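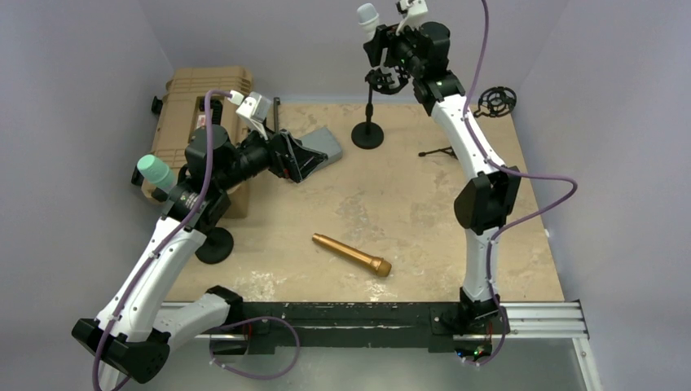
The two-arm cell at Clerklow, with a microphone and stands on the table and a windscreen at each arm's wrist end.

Microphone kits: what is changing on the returns bench

The two-arm cell has been running at Clerklow since May, and several people at Olgate have asked what it means for the returns team. Azadeh Talebi, who runs the bench, has given us an update.

Hire kits come back to us mixed up. Windscreens end up in the wrong case, stands are left unfolded and shock mounts turn up loose. Sorting all this by hand has always been the slowest part of the job, and in a busy month the bench handles 1,456 items. The cell is being taught to pick out the parts and put them in order before a person checks them.

It is not quick yet. Its best shift so far was 167 items, and foam parts still give it more trouble than metal ones. Svend Baldursdóttir and Kha Đào stay on the bench for testing and cleaning, which the arms do not do. Every microphone is still plugged in and listened to by a person before it goes out again.

No posts are being cut. The evening sorting shift ends once the cell can manage over 2,000 items a month, and the two people on it have been offered daytime hours in repairs. One has accepted. The other is still deciding, mainly over the loss of the evening allowance - Azadeh is taking that up with payroll.

Kha has done the first part of the operator training and says the hardest thing is leaving the table alone while the arms are working. Đạt Đoàn is next, and there are places for two more. Ask Azadeh for a form.

Please keep putting damaged items in the red tray by the door. They should not go to the cell.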